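The Lenihan Trials

By October the Protbridge office had received 671 pages on the matter and had approved none of them. The Starnell gripper held well but marked the metal. The Grurkar was gentler - and slower. The inspector asked that both be tried again, by hand, before the lamps went out.

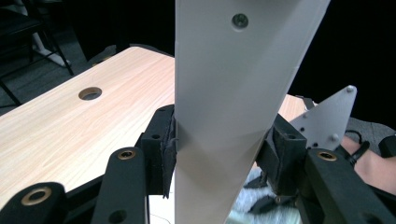 Trial 727: sheet-metal panel between the jaws.

She signed the form at midnight and requested a third gripper.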